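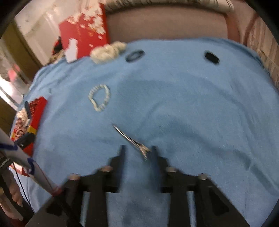
Metal hair clip and beaded bracelet on blue cloth.

Buying a rower for a small apartment: speaker notes
December
Pin-yu Chiang

Start with the hand count. Who has used a rowing machine? Who owns one? Who owns one and hangs shirts on it? Leave time for the laugh, then say I love these machines and I'd like everyone to go home wanting to try one.

My own story, keep it short. Bought a Heltura off a web page at midnight, read none of the specs, carried it up the stairs by myself. Rail was too short for my legs. Sold it in the spring and got a Gometeck, used, and I've rowed on that one nearly every morning (still do, still look forward to it!).

Types of resistance. Go slow, this is where people get lost.

Hydraulic: small, cheap, folds under a bed. The arms move in a fixed path and the stroke feels short. Fine for a warm-up. The pistons heat up on longer rows and the pull gets softer.

Magnetic: very quiet, smooth, good if you have someone living below you. You set the level with a knob. Cheaper ones feel flat at the front of the stroke.

Air: my favorite, and I'll admit it. The harder you pull the more it gives back, and the whoosh is half the fun. Loud, though. You won't hear the TV.

Water: lovely sound, heavy, needs a tablet in the tank now and then. Mention the Utari here if there's time. Someone always asks about it.

Now the listing. Put the two side by side and read them out loud. The Bedoya says 255 pounds user limit in the headline and 226 in the manual. Same machine! Always download the manual before you pay, and go with the lower number. Price on the day I looked was $490, shipping on top.

Things to look for in a listing:
- rail length, measured from the footplate to the rear stop
- seat height off the floor (low seats are hard on stiff knees)
- whether the chain or strap can be bought as a spare
- the folded size as well as the open size
- who answers the warranty email, and for how long 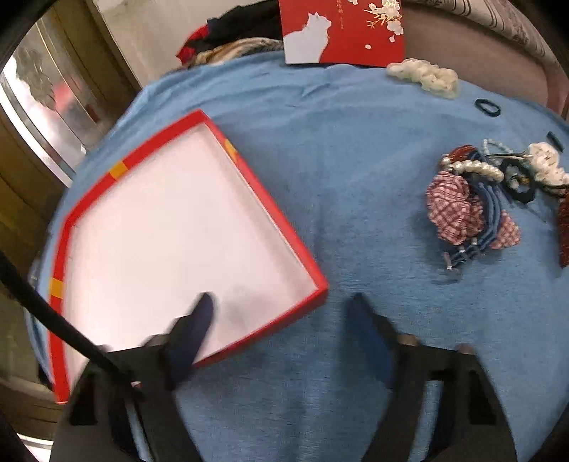 On that last one, ask before you order. I wrote to four sellers with the same plain question about a replacement seat roller. Two wrote back the next morning with a part number and a price. One sent me a coupon. The fourth I'm still waiting on. Guess whose machine I wouldn't buy.

A lot of the budget rowers share a frame. Look at the foot straps and the shape of the monitor mount and you'll start spotting them. It doesn't make them bad, and it can help you, because a spare part for one may well fit its cousin. Check the bolt spacing first.

Demo. Shoes off or flat soles. Legs, then lean back, then arms. Coming forward it's arms, lean, legs. Say it with them a few times. The usual slip is bending the knees too early so the handle has to hop over them. Ask for somebody who has never rowed and let them have ten easy strokes. They nearly always grin by the fifth.

Damper setting: keep it in the middle. Everyone wants to crank it to the top and their lower back pays for it.

First two weeks: ten minutes, every other day, at a pace where you can still talk. Add a couple of minutes when it feels too easy. Wipe the rail after each row, a dry cloth will do.

Questions. If it's quiet, bring up noise and mats myself. Have the tape measure handy for the person who wants to know how tall is too tall for the Gometeck.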